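Ticket 1584 — Product photos come out sideways and blurry after upload
Store: Nurneretti Tableware
Opened by: Tamara Kuzmenko
Assigned to: Vitalii Stasiv, Torkbridge Support
Status: Waiting on customer

Tamara, October 31, 2024
Hello again, and thank you for sorting out my shipping labels so kindly last time! Since the Arain theme update, anything I add to the gallery gets turned on its side, and the large view looks as if somebody smeared butter on it. I have tried two browsers and my sister's laptop — same thing every time. The older listings are fine.
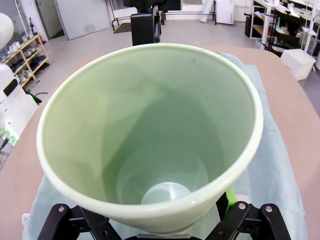
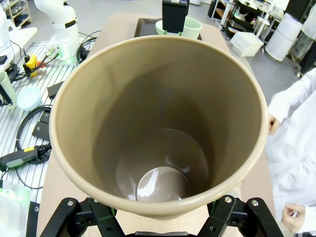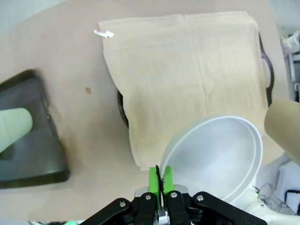 Attachments (3): green pot, tan cup, white bowl by the beige towel

Vitalii
Hi Tamara, lovely to hear from you, and I'm sorry the gallery is giving you grief so close to your busy season. All three of your files opened the right way up here, so please don't go re-saving everything. What I did find is that the update reset your image quality to 73 and switched off "Keep original rotation." Could you go to Settings, then Media, turn that back on, and raise the quality to 90? After that, press Rebuild Thumbnails and leave the tab open. With almost 300 pictures in your shop it may take a while, so it's a good moment for a cup of tea.

Tamara
Tea was had. The rotation is right now, hooray! The large views are still soft on my phone, though they look nice and crisp on the laptop.

Vitalii
Wonderful, halfway there. Your phone may be holding on to the old copies. Please clear the browser cache on it and look once more. If they're still soft, send me the phone model and I'll pass it to Taras Hrytsenko, who looks after the mobile gallery. I'll keep this ticket open into November.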